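Stalunon 升降活动桌
Zirine 养老院与日间照料设备 / 桌椅 / 活动桌

首页 > 公共区域 > 活动与用餐 > Stalunon

页面更新:2018-02-23

一张桌子。四条腿,能升能降,能推走,能擦干净。写到这里本来可以收工,可是采购表上总有一栏叫“产品优势”,空着不好看,所以下面还有很多字。

Stalunon 是给养老院、日间照料中心和社区活动室用的多人桌。上午叠纸、打牌、包饺子,中午吃饭,下午量血压的同事借走一个角,傍晚有人把半副麻将忘在上面。我们做桌子做了些年头,早就放弃了“一桌一用”的念头。目录里曾经有过专门的手工桌和专门的餐桌,卖出去以后,手工桌上全是饭粒,餐桌上全是胶水。

适合谁

坐轮椅的人,坐普通椅子的人,坐带扶手高背椅、扶手死活塞不进桌子底下的人。最后这一种我们尤其惦记。很多活动室的椅子和桌子是两年分别采购的,买椅子的没量过桌子,买桌子的没见过椅子,结果老人坐得离桌子一尺远,喝汤像在隔岸观火。

也适合站着干活的人。活动带领员一天弯腰无数次,腰的事情很少有人替他们写进招标书。桌面升到高处,和面、剪纸、分发材料都可以站直了做,做完再降下来给大家用。

不太适合的情况也说一下。床边用餐请看我们的床旁桌,Stalunon 推不进床底。户外长期摆放不行,雨和太阳都不行。拿它当梯子更不行,装节日彩带的时候请去借一把真正的梯子,我们知道每年都有人这么干。

升降

升降行程 40 厘米,手摇。摇把收在桌沿下面的槽里,用的时候拉出来,用完推回去。推不回去多半是没转到位,把摇把转到朝下的位置再推。

为什么不做电动的,这是展会上被问得最多的问题。电动的我们也做过样品,按钮做得很漂亮,漂亮到每一位路过的老人都要按一下,有一回棋下到一半,棋盘慢慢往上走,两位棋手都很镇定,等它到了顶继续下。后来样品留在公司当打包台。手摇的好处是慢,而且得有人真心想摇它。

摇动的时候请先把热汤端走。桌面升降是平稳的,汤自己不平稳。

四条腿由同一根横轴带动,一起走,不会出现三条腿到了、一条腿还在路上的局面。横轴装在金属罩里,头发、围巾、毛线都碰不到。毛线这一项是应用户强烈要求加的,我们起初没想到毛线。

最低位适合矮轮椅和个子小的人,最高位适合站立操作。中间任意位置都能停,停下就自锁,没有档位,也就没有“卡在两档之间”的烦恼。有些机构喜欢在桌腿上贴彩色胶带做记号,红的吃饭,蓝的手工。贴吧,腿管表面撕得下来,残胶用酒精棉片擦。

承重

桌面均布承重 90 公斤。均布的意思是摊开放。一位成年男士坐在桌角上抒发感情,那叫集中载荷,不在这个数字里。

老人起身时会用手撑桌沿,这个我们算进去了,而且算得比较悲观。桌沿下面有一圈钢框,撑在哪一边都有东西接着。脚轮锁好以后再撑,没锁好的桌子会礼貌地往后退,这时候谁撑谁倒霉。请看下面脚轮一节,那一节写得比较凶。

脚轮

脚轮共 4 只,Harkosex 供货,每只都带踩踏锁。橡胶轮面,过门槛声音不大,在木地板上不留黑印。老式水磨石地上也推得动,就是那种缝里嵌铜条的,推过去会有一点哒哒声,有人喜欢听。

桌子停下来,四只都要踩。踩两只的桌子会绕着圈转,踩三只的桌子看上去没事,直到有人靠上去。我们在锁片上做了红色标记,锁上了红色就看不见,走远几步看一眼地面,没有红色就可以去叫大家入座。请不要给锁片喷漆。有家机构为了和墙裙颜色统一,全喷了。

轮子里会缠头发、线头和说不清来历的纤维。每到活动室大扫除,把桌子侧过来(两个人抬),用小钩子掏一掏。掏出来的东西不必寄给我们看。

要固定摆放的单位可以订调节脚,代替脚轮。调节脚装上以后请别拖着走,地板会记仇。

桌面

标准桌面围坐 4 人,每人都有够用的地方放一只盘子、一只杯子和一条胳膊。坐得下更多人吗,坐得下,过节都坐得下,只是胳膊要商量着放。

边缘是圆角,包边和台面齐平,没有藏面粉的缝。四边中有两边做了内凹的弧口,坐轮椅的人可以靠得近一些,手肘两侧都有支撑。剩下两边是直的,用来和另一张桌子拼。全做弧口的版本也曾有过,拼在一起中间出现一串洞,毛线球一个接一个从那里下去,又是毛线。

可选的台面边条是略微高起的一圈,能拦住弹珠、药片和滚动的豌豆。拦不住水,水会找到路。做园艺活动、要把盆土摊在桌面上的单位建议加选,打扫的同事会觉得你们有良心。

台面表面是哑光的。亮面样板在展厅里很出风头,一到下午窗边就成了镜子,眼睛不好的人看它跟看湖面一样。哑光面没什么可炫耀的,拍照也不出彩,销售部对此一直有意见。

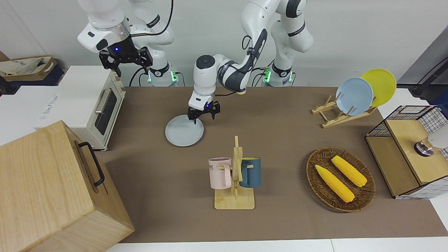 台面颜色是订货表上最容易被敷衍的一栏,多数人随手勾个白色,因为白色看起来干净。可是视力退下来以后,白盘子放在白桌上约等于没有盘子,勺子只好凭经验下去。我们劝各位勾深一点的、偏棕的颜色。浅灰的圆盘平放在一片棕灰色的底子上,盘沿在哪里一眼看得出来,就是图里那样的搭配,不鲜艳,也谈不上时髦,管用。花纹一概不推荐,仿大理石的尤其不推荐,那些细纹会被当成头发、裂缝或者蚂蚁,有人能耐心地捏上一整顿饭。已经买了白台面的单位不必懊恼,铺一张素色的深色桌垫也行,垫子要够大够平,卷边的就别铺了,卷边会绊住碗。

颜色有棕灰、深绿、雾蓝、米白四款。米白是留给坚持要白色的人的,我们劝过了。

清洁

中性清洁剂加湿布,擦完再用干布过一遍。常规的含氯消毒液按瓶身说明稀释后可以用,停留时间到了用清水擦掉。很多桌面提前变老,都是消毒液自己在上面过了夜。

胶水:白胶干透以后能整片揭下来,这件事本身就可以安排成一项活动。热熔胶请等凉了再处理。

颜料:水性的马上擦。隔了一个周末的水性颜料不太承认自己是水性的,需要多擦几遍。

油性笔:酒精棉片,轻一点。要是签名的那位已经写得很完整,也有单位选择留着。

不要用钢丝球。不要用刀片刮。不要用蒸汽机对着包边吹。这三样保修条款里都写了,写进去自然有写进去的缘故。

桌子底下也请擦。吃剩的东西、口香糖、藏起来不想吃的药,都会出现在桌子底下。药的那部分请告诉护理组,我们管不了。

拼桌与收纳

两张桌子直边对直边,下面有扣件,拨过去就连上。拆的时候先拨回来再推。直接推的后果是两张桌子一起走,场面像两节不太情愿的车厢。

拼之前要把高度调得一样。我们在腿管上刻了细刻度,照着刻度对就行。用眼睛估也行,只是估的那道台阶总会找到一只茶杯。

桌面可以翻立,翻起来以后整张桌子变成窄窄的一条,推到墙边靠着。翻立要拉开底下两侧的插销,两只手同时拉。一只手拉不开,这是故意的。翻的时候旁边不要站人,桌面上也请先收干净,我们在用户那里看见过被一并翻下去的拼图,拼了整整一个冬天的那种。

仓库矮的单位请先量门。桌面立起来比人们想象的高,每年都有几位客户在仓库门口打电话过来,口气很平静。

配件

下列配件单独订购,装配用的都是同一把内六角扳手,扳手随桌附送,用绳子拴在桌框下面。绳子剪掉之后扳手的寿命通常不到一个月。

杯座,夹在桌沿,适合手抖的人。直径能放普通马克杯,放不下某些老人自备的那种大号保温杯,那种杯子我们也拿它没办法。

拐杖夹,装在桌角内侧。拐杖靠在桌边必倒,这条定律大概比我们公司年纪大。夹子能夹住圆杆和方杆的,四脚拐自己会站,不用夹。

阅读斜板,放书、报纸和乐谱。角度可调,下沿有一道挡边。也有人拿它挡住对面看自己的牌。

工具盒,挂在桌面下方,装剪刀胶棒。带盖,盖子要拧一下才开。活动结束清点剪刀时会感谢这个盖子。

防滑垫,素色,剪裁成弧口的形状。边角贴平,不打卷。

调节脚,前面说过。

安装

桌子到货时腿和面是分开的,两个人装,一壶茶的工夫。说明书是图加字的,字比较大,我们认为看说明书的人也会老。

顺序是:桌面朝下放在纸箱纸板上,装横轴,装腿,拧到手紧,翻正,落地站平,再把所有螺丝拧到底。有人一上来就把第一条腿拧死,然后发现第四条装不进去,这在客服那边叫“第四条腿电话”,有专门的回复模板。

装好以后先空着摇一个来回,听声音。轻微的沙沙声正常,咔咔声不正常,请停手检查横轴两端有没有插到底。纸板先别扔,保不齐哪天要搬楼。

拆旧桌、运走旧桌不在服务范围内。旧桌子如果还结实,传达室一般会要。

试用

Stalunon 可以借一张样桌去用。我们宁愿您用过以后说不合适,也不愿意半年后在储藏室里和它重逢。样桌会有使用痕迹,划痕是上一家的,请别拿它来还价。

借期从签收那天起算。借用期间请真的用它,吃饭、做手工、让最挑剔的那位住户坐过来。很多单位收到样桌以后舍不得拆膜,原样还回来,附一张写着“很好”的纸条,这样的意见我们不知道怎么归档。

Solberg 日间照料中心是用得比较狠的一家,样桌还回来时台面上有面粉、亮片和一小段粘得极牢的意大利面。他们后来订了整间活动室的量,提了几条意见,其中摇把槽太浅这一条我们改了,现在的槽就是改过的。另一条是希望桌子能自己回储藏室,暂时没改。

展厅里常年摆着一张,欢迎来坐。带上你们自己的椅子最好,带不来就带尺寸:座高、扶手高、扶手外侧到外侧的宽度。最后一个尺寸十个人里有九个不量。

交货与保修

常规颜色有现货,雾蓝要等。雾蓝一直要等,供板的厂家对这个颜色有自己的节奏。赶在 4 月换季调整活动室的单位,请早点把颜色定下来,定完了别再改,改一次排一次队。

送货到楼下。上楼、进电梯请在订单备注里写清楚,电梯多深也写一下。写“电梯很大”对司机没有帮助。

桌框、横轴和腿管长保,脚轮和包边按易损件算,具体期限在合同附页。以下情况不保:当梯子用,当推车运煤气罐,泡水,喷漆锁片,钢丝球。每一条后面都有一张照片,出于礼貌就不放了。

零件可以单买。摇把最常丢,锁片最常坏,扣件最常被孩子们来探望的时候拨着玩,拨坏的不多,它很经得起玩。订零件请报桌框内侧的编号,编号牌在摇把槽旁边,蹲下去才看得见,请派膝盖好的那位。

常被问到的几件事

能不能直接放电饭锅、电磁炉一类的东西?放可以,底下垫隔热垫,电线走桌子内侧,别横在过道上。烘焙活动用的小烤箱也一样,先看它自己的说明书要留多少散热空间。用着电器的时候不要升降桌子。

能不能刻机构名字?可以,刻在桌框侧面。台面上不刻,字缝会积面粉。

认知症照护区能用吗?能,请选棕灰或深绿,摇把可以换成可拆卸的,由工作人员随身带着。可拆卸的摇把丢得更快,建议多订一个。

桌子晃怎么办?先看四只锁是不是都踩下去了,再看地面平不平,最后再怀疑螺丝。按这个次序查,大多数人走不到第三步。

有没有小一号的?有人问了很久了。图纸画好了,名字还没吵完,定下来会放在这个栏目里。

能不能配椅子一起卖?我们不做椅子。做椅子的那几家也不怎么做桌子。前面说的那种隔岸观火就是这么来的,所以还是那句话,请量扶手。

订购

在询价表里填上:数量、台面颜色、脚轮或调节脚、要不要边条、配件、送货地址、电梯深度。备注栏随便写,备注栏我们是真的看的。

需要色板的请留邮寄地址,色板是实物小块,四色一套,可以拿只平时吃饭用的盘子放上去,退两步,摘掉眼镜看一看。看完不用寄回,听说拿来垫杯子正好。

相关产品:床旁桌;活动材料推车;防滑垫(单张);Harkosex 替换脚轮(带锁)

下载:安装说明(大字版);清洁消毒说明;零件图;保修附页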